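How We Teach a Robot to Set the Table

Hi again! A lot of you wrote in to ask what our robot club does all summer, so I'm going to tell you about our biggest project. It's called Warkis, and it's supposed to learn how to set a table. Sounds easy, right? You probably do it at home without thinking. Well, a robot has to learn every little bit of it.

Let's start with your hands. Hold one up and wiggle your fingers. When you pick up a cup, your fingers feel how hard they're squeezing, your eyes see how far away the cup is, and your brain mixes all that together super fast. Our robot starts out knowing none of this. We could try typing in a rule for every move (go left, stop, close the fingers, go up), but then if somebody pushes the cup over a tiny bit, the rule is wrong and the robot grabs air. I've watched it grab air plenty of times!

So we do it another way. We show it. One of us takes a gripper in each hand, and a gripper is a bit like a robot's hand with only two fingers. Then we do the job ourselves using just those fingers, while a computer saves how everything moved. One try from start to finish is called a demonstration, or a demo if you're in a hurry. The computer studies lots of demos and looks for what they have in common.
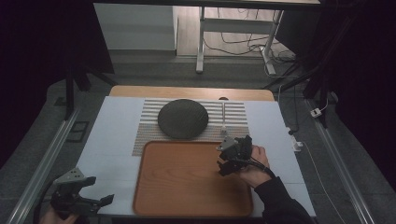
Fedir Maksymiv wanted to know why we can't do it one time, really perfectly, and be done. Wouldn't the robot just copy that?

Good question, and I asked the same thing when I joined! Think about learning to catch a ball. If someone threw it to you the exact same way every time, you'd get great at that one throw and miss all the others. Robots have the same trouble. So between demos we move things. The tray goes a little to the left, or the mat gets turned, or we start with our hands in a different spot. By the end of July we had saved 266 demos, and no two of them match.

Some demos go in the trash, by the way. If you drop something, or sneeze in the middle (me), you start over. Slow and smooth is best. My first day I rushed, and we kept 12 of my tries and tossed 20. I was pretty grumpy on the ride home.

After that comes training. The computer goes over the demos again and again, makes a guess about what the fingers should do next, checks how far off it was, and fixes itself a little. We leave it running while we eat lunch and argue about names for the next robot. Folaler is winning right now. I voted for Sonier.

Want to try being the robot? Get two pairs of kitchen tongs and ask a friend to put a spoon, a napkin and a plastic cup on the table. Now set one place using only the tongs. Then have your friend move everything and do it again. The napkin is the hard one!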